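Feremgate Remix Desk
Set-up Guide for Contributing Artists

Section 4: Preparing and Delivering Stems

4.1 Scope of this section

This section applies to any producer who has accepted a remix commission from Feremgate and to any artist supplying original parts for one. It should be read together with the commission letter. Where the two differ, the commission letter prevails.

The current version took effect on July 26, 2020 and replaces the one issued in March.

4.2 Before you begin

You will need the following:

Your commission number, printed at the top of the commission letter
The final approved mix of the original recording
A copy of the working session with all edits committed
Free disk space of at least 30 gigabytes

Note: Do not work from the only copy of a session. Save a duplicate under a new name and close the original before going further.

4.3 Exporting the stems

1. Open the duplicate session and set the start marker to bar 1, beat 1. Every stem must begin at this point, including parts that are silent until late in the track.

2. Set the end marker eight bars past the last audible sound. Reverb and delay tails must be allowed to fade completely.

3. Remove all processing from the master bus. Compression or limiting on individual channels may stay in place where it forms part of the sound.

4. Lower the channel faders as a group until the loudest passage peaks below full scale. Do not normalise the exported files.

5. Export each part as a separate 24-bit WAV file at the sample rate of the session. Drums should be divided into kick, snare, hats and percussion as a minimum.

6. Export the lead vocal twice, once dry and once with effects. Label the two versions clearly.

7. Import the finished stems into an empty session and play them from start to finish against the approved mix. Correct any part that is missing or out of time and export it again.

Caution: Sample rate conversion must not be carried out at this stage. If the session rate differs from the rate in the commission letter, contact the Remix Desk before exporting.

4.4 Naming the files

1. Begin each file name with the commission number, followed by the part name and the tempo. A bass stem for commission 875 at 83 beats per minute would be named 875_bass_83.

2. Use lower case letters, numerals and underscores only.

3. Place all files in a single folder. Do not create folders within it.

Note: Where the tempo changes during the track, replace the tempo with the word "map" and include a MIDI file holding the tempo information.

4.5 Uploading

1. Sign in to the Olel delivery portal with the details supplied in your commission letter.

2. Select New Delivery and enter the commission number.

3. Add the stems, the approved mix and, where one exists, the tempo map. Each single file is limited to 500 megabytes.

4. Wait for the receipt number to appear before closing the browser, then record it.

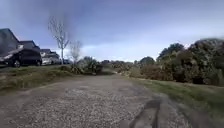
Cover artwork is delivered separately from audio and is checked by the Kadbridge office, which also prepares the centre labels for vinyl editions. Submit a square file without lettering, as the title and catalogue number are added by the label. A landscape such as a wide gravel path, with tire ruts curving up the right-hand side and a grassy verge on the left, must be tested as a square crop before submission — features close to either side are easily lost. Artists should keep the uncropped original until the release has been approved.

4.6 Enquiries

Questions on stems and file formats should be directed to Ozan Ağca at the Remix Desk. Questions on artwork should be directed to Eylül Tatlı at the Kadbridge office. Quote the commission number in all correspondence.

Mastering is carried out by Coşkun under separate instructions, set out in Section 5.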